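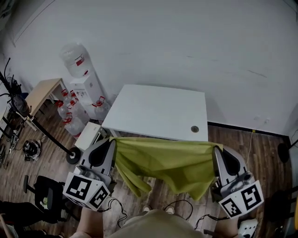
Head view, cloth held by both top corners, table ahead.

September, notebook, cloth folding / tracking side

Good morning on the pose stack. I finally moved the session loader over to Datov so that all three views (head, left hand, right hand) come in on one clock, and the difference is lovely. Before this I was lining up the hand views against the head view by eye and then pretending I trusted the result. Now I can scrub a session and the jaws close in all three at the same moment!

Where things stand:

Marker cubes. The head view gives us the gripper poses as long as at least one printed face of the cube is readable. Holding the cloth out at waist height is the easy case. The trouble starts when the hands cross for the fold, when one cube goes behind the other wrist and the solver grabs whatever it can. Tatsuya Tamura suggested weighting each face by how squarely it points at the camera. Put that in before lunch. Session 159 used to have a nasty flip in the left pose, a clean 180 about the vertical, and with the weighting it's gone. Haven't run the rest yet.

Flip check. Added a guard in Redov that rejects any pose that jumps further than a hand can move between two samples. The threshold is a guess for now and lives in the config, not in the code (I learned that one last month).
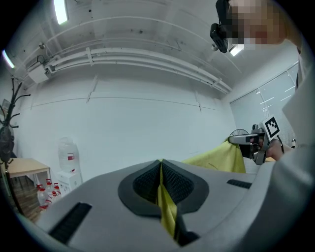
Hand view, fold of cloth in the near pad, other gripper and its marker beyond.

Started on cross-view checks after that. The idea is simple: if one hand view can see the other gripper's marker, we get a relative pose between the hands without going through the head at all. I wrote it as a separate residual in Kobori so it can be switched off. On the stretches where both routes are available I can compare them directly, and I'm really pleased with how well they agree when the cloth is held up and apart. Close in they drift, and I suspect the lens model more than the solver. These are very wide lenses and our calibration is poor toward the rim. To do: recalibrate with the board pushed right out to the edge, 60 views this time, then rerun the comparison before touching any weights.

Also from the hand view -- the pad region. Because the pad sits in the same place in the picture, I cropped it with a fixed mask and ran the plain color segmentation on it. Yellow-green on dark mesh is about as kind a problem as vision ever hands you. Out of that comes a strip width and a strip angle, and I'm feeding both to the policy as extra inputs. Width should tell us something about how much cloth is bunched in the jaws. Angle is the one I'm excited about, as a slow change there ought to be slip.

Mask gotchas, for whoever picks this up:
- the mask is per gripper, left and right are not mirror images of each other
- reload it after any lens is refocused
- anything yellow-green past the pad must be ignored, so crop first and threshold second. I had it the other way round for 2 hours and the numbers were nonsense

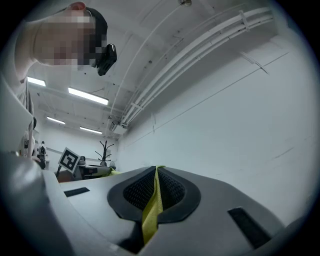

Hand view again, cloth running down the middle of the pad. More yellow-green on the table behind, good test for the crop order.

Afternoon, 15:40. Ran the crop-first version on the hand views and the background cloth no longer leaks into the width. Very happy with that. The ceiling lights are still a nuisance for exposure: when the camera tips up the auto gain pulls everything down and the pad goes murky. Locking exposure is the obvious thing to try. Tatsuya thinks we should lock white balance in the same pass, and he's right.

Planner side, short note. The Trenon fold primitive now takes the two grasp points straight from the fused poses, so no more hand-typed corner positions. It planned all the way through in replay. I haven't let it near the arms, and won't until the rim calibration is redone.

Next:
- board calibration, both hand lenses
- exposure and white balance lock, then a fresh session
- rerun 159 with the cross-view residual on and off, save both plots
- ask Tatsuya where the old slip labels went, I want them for the angle signal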